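Robotics Workshop, Unit 7
Two-Arm Sorting: Handout for Project Groups

Read this before the first lab session of the unit. The lecture slides cover the kinematics again in more detail, so the first part here is short. Questions about grading go to Roswitha Ammann. Questions about the arms, the cables or the control software go to Jonas Steiner, who is in the lab in the afternoons.

What the unit is about

In Unit 6 each group used one arm to pick up a single block from a known position. Now there are two arms, a mixed set of Duplo pieces and a row of bins in different colors. Each group will teleoperate the arms, record its runs, and then train a policy on the recordings. The final demo is in June.

The task sounds simple and most groups underestimate it. A person sorts toy bricks without thinking about which hand goes first. With two arms you have to decide that ahead of time, write it down, and stick to it in every recording. If one operator always clears the left side first and the other starts wherever a piece looks easy, the training data will contain two different habits and the policy will hesitate between them.

Agree on the sorting rule

Your group picks its own rule. By color is the obvious one, but the set has printed bricks and odd shapes that don't fit neatly. By shape (curved, rectangular, flat) works too. You need a written answer for every piece in your set before you record anything. Last year the Egger group changed its rule halfway through and had to throw out everything from the first session.

Pieces that are stuck together count as one object unless your rule says you take them apart. Taking them apart needs both arms and is worth extra points, but get the basic version running first.

Gripping

The fingers have textured pads on the inner side. They hold flat faces well. They hold curved faces less well, and a curved brick will often roll a little as the fingers close. Close slowly for the last part of the travel and check the wrist view before you lift. If the brick has turned, open and try again. Don't lift a bad grip to see what happens.

Studs can point in any direction when you pick up a loose piece. For sorting this doesn't matter. For the stacking option in Unit 8 it matters a lot, so if you plan to reuse your recordings, note the orientation in the log.

Flat discs are the hardest pieces in the set. One that lies flat on the table can't be picked up from above with these fingers. Either lean it against another brick before the run starts or leave it out, and say which you did.

Working with two arms

Keep the arms out of each other's way. The simple method is to split the table into two zones and let only one arm be over the bins at a time. The second arm can hold its piece and wait. This is slower, but collisions cost more time than waiting does, and Jonas has to recalibrate after each one.

Mathias Schwaiger will show the handover exercise in the second lab session. You don't need it for a passing grade.

Using the wrist camera

The wrist camera moves with the gripper, so the fingers stay in the same place in the picture and everything else shifts. Operators who are used to the overhead view find this confusing for the first few runs.

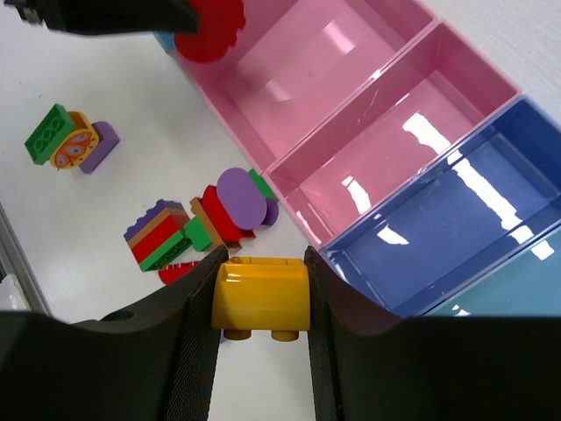 Glossy surfaces are a known problem. The bins reflect the lights and the windows, and the bright streaks move across the plastic as the arm moves. Pull the blinds before recording and leave them the same way for the whole session. If you record in two sessions, use the same setting in both. A policy trained only on morning light did badly at 4 p.m. when Burgi Berchtold tested it.

Also check that nothing is lying over the rim of a bin at the start of a run. Push the bins together so there are no gaps for small pieces to fall into.

Recording log

Keep one log per group. For each run, write down:

Operator for each arm
Sorting rule version
Starting layout (scattered or clustered)
Pieces dropped, and where they ended up
Whether the run is kept or discarded

Keep failed runs in a separate folder — do not delete them. We will use them in the discussion session.

Handing in

Each group hands in the log, the recordings and a 2-page report. The report should say what your rule was, which pieces gave you trouble, and what you would change. Upload everything to the Foltirstead folder under your group name. Burgi Eberhard checks the folders and will write to you if a file won't open.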